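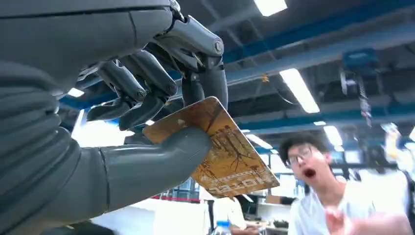 Card held between thumb and index finger, and one round, open mouth to go with it.

Home | Workshop notes | Hands and arms | Beginners | Get in touch

Filed under: Robots, Teaching by hand, How-to

How to teach a robot hand to pick up and hold a card

I've been promising to write this one up since January, and Noémie Joly has stopped asking politely, so let's get on with it. We're going to teach a hand with proper jointed fingers to take a flat card, pinch it between thumb and index finger, hold it up and give it to somebody. You do the task yourself through the hand, a good many times, and then the learning side has a go at copying you. I won't go into training settings much because they depend on your software. What I can help with is the part where you're stood there with a glove on, getting cross with a bit of cardboard.

A card sounds like a silly choice, I know. I started with a foam block like everyone else and I'd still tell you to spend a morning on one first (it's forgiving and it makes you feel clever). But a card shows up every bad habit you've got. It's thin, it tips, it turns round the pinch if you're off centre, and if your thumb and finger don't meet squarely it shoots off across the bench. I love it for that!

What you'll need

A hand with a thumb that can press against the index finger. Check this before anything else, as some thumbs only close across the palm and you'll never get a decent pinch out of them.

A way of driving it. I use a Cisik glove for the fingers and a hand-held tracker for the wrist, both on the same side of my body. You can do it with a small leader arm, or by pushing the real arm around by hand if yours goes slack safely, but then you need a second person on the fingers.

A camera at the wrist. A second one looking from the front is nice to have.

A few stiff cards, all the same size. Playing cards are too bendy for a first go. I use old picture cards out of a board game, thick ones with a bit of wear on them, and the wear helps because a brand new glossy card slides about dreadfully.

Something to lift the card off the table. I'll come to that.

The stop button, within reach of a person who isn't wearing the glove.

Step 1: Set the glove up on your own hand, today

Not yesterday's settings, and not Ya-wen's settings because she was on it before lunch. Put the glove on, open your hand flat, make a fist, then touch thumb to each finger in turn and hold for a couple of seconds each time. Now touch thumb to index again and look at the robot. If its fingertips are passing each other instead of meeting, redo it. I used to shrug and correct for it by eye, and I got very good at it, and the recordings were useless because I was doing something different every time.

If your software lets you weight the pinch more heavily than the other poses, turn that up. On ours it's a slider called Wosar blend, for reasons lost to history, and I keep it near the top for this job.

Step 2: Decide what the spare fingers do

This caught me out for ages. You're thinking about the thumb and index, quite rightly, and meanwhile the other fingers are waving about doing their own thing. In one recording they're straight, in the next they're half shut, and in the one after that your little finger has knocked the card stand over.

Curl them in and leave them curled. Fold them behind the index finger, a bit tighter than the index itself, and keep them like that from the start of the recording to the end. If you find that tiring (I do, I get cramp) then lock them in software and only drive the two you need. Purists moan about that. Let them.

Step 3: Raise the card

A robot finger can't get under a card that's lying flat on a table. Yours can, because you've got nails and skin and years of practice. Prop the card so one long edge sticks out over a block, or stand it in a slot. I cut a slot in a scrap of pipe lagging and it's been going ever since.

Later on you can teach the slide-it-to-the-edge trick. Please don't start there. I lost the better part of a fortnight to it.

Step 4: Make the approach slow and dull

Bring the wrist in so that the thumb and index are already open either side of the card, a bit wider than you think. Stop. Wait a beat. Then close.

That stop matters more than it seems. If you move and close in one lovely smooth swoop, it looks great, and the model learns to close while it's still travelling, and then it bats the card away. A short pause gives it a clear moment when the hand is in place and the fingers are still open. Keep it short, mind. I once left long pauses in everything and ended up with a robot that would go up to the card and simply stay there, having a think.

Step 5: Pinch, then look at the angle

Index finger on the top edge side, thumb along the lower face, and meet in a spot with plenty of card behind it. Don't fuss if the card goes in at a slant. Mine nearly always ends up tilted, with the long edge running down to one side, and as long as it stays put I'm happy. I wasted a lot of early goes trying to get it level, twisting my wrist after the pinch, and all I taught it was to wriggle.

Watch the fingertips too. A rounded tip gives you a very small patch of contact, so if you've only caught the corner the card will swing. Let go and start the go again. Mark the bad one as a fail and move on – don't try to rescue it with your other hand and keep it in the pile. I can always tell when somebody's done that.

Step 6: Lift, hold, present

Lift straight up first, then move out. I bring it to face height or thereabouts for whoever's standing there, hold, and wait for them to take it. If you're teaching the handover, the other person needs to behave like a person. Get them to reach in from different sides, at different speeds. Have them hesitate. Have them lean in with their head on one side and pull a face if they like, that's what visitors do anyway, and it's much better for the wrist camera to have had a lot of moving people in it than one patient colleague standing to attention.

Same goes for the background. I don't tidy up. Ours has ceiling lights, blue beams, big bright windows, monitors, water bottles and people wandering through, and the wrist camera ends up pointing at most of it whenever the hand lifts. The first time I tried this at the Nimatcombe open day, with a model taught in front of a nice plain sheet at home, it was hopeless. It had simply never seen a room!

Step 7: Mind the light

When the wrist camera tips upwards it catches the strip lights and the windows, and the exposure lurches. Fix the exposure if your camera lets you. Set it for the card and let the windows go white, because you don't need the windows. If you leave it on automatic, the card goes dark at exactly the moment you're lifting it, and that's the moment you most want to see whether it's slipping.

Step 8: Do a lot of them, in small lots

I record in sets of 16. That's as many as I can do before I get sloppy, and then I take the glove off, have a biscuit, and swap with somebody. My first version that was any good used 100 clean goes with one card and one slot position. It worked on that card in that slot and nowhere else, which was fair enough.

The one I use now had 1,701 recordings, and after I'd been through and thrown out the wriggly ones, the late pauses and the sneaky rescues, I kept 1,140. Going through them is boring and I'd urge you to do it yourself. You'll spot your own habits. I discovered I dip my wrist just before I close my fingers, every single time, and now so does the robot.

Between sets, change one thing. Turn the card over. Shift the slot a hand's width. Swap to a card with a different picture. I've got some with dark trees on a yellowy-brown background that it found easy, and some plain white ones that it really didn't like against the windows.

Step 9: Let it try, and stay close

Run it slowly with someone on the stop button. Put the card in the slot, step back, and keep your hands off for the whole go, even when you can see it's about to miss. Then write down where it went wrong. Was it reach, close, lift or handover? Record another small set that begins from just before that point, and add those in.

Ya-wen Lo taught me a nice trick for this: start the extra goes from the bad position. If it tends to arrive too high, put the hand too high on purpose, start recording, and show it how to get back down. Those corrections did more for me than another afternoon of perfect ones.

A few odds and ends

If the card slips slowly while it's being held, check your fingertips for dust before you touch the grip force. I wipe ours with a barely damp cloth between sets.

If the thumb lags behind the finger, it's often the glove cable pulling at your sleeve. Tape it down.

Bouvier do a rubber fingertip cover that some people swear by. I found it grippy enough that the card wouldn't let go at the handover, so the poor visitor had to tug. Thinner ones might be fine, I haven't tried them.

And do take turns at the other end. Standing in front of the hand and having a card held out to you is quite a different feeling from driving it, and after ten minutes of that I slowed all my own movements down.

Next time I'll do the slide-to-the-edge version, provided I can find where I put the pipe lagging.

Posted 24 May 2019

12 comments | 31 shares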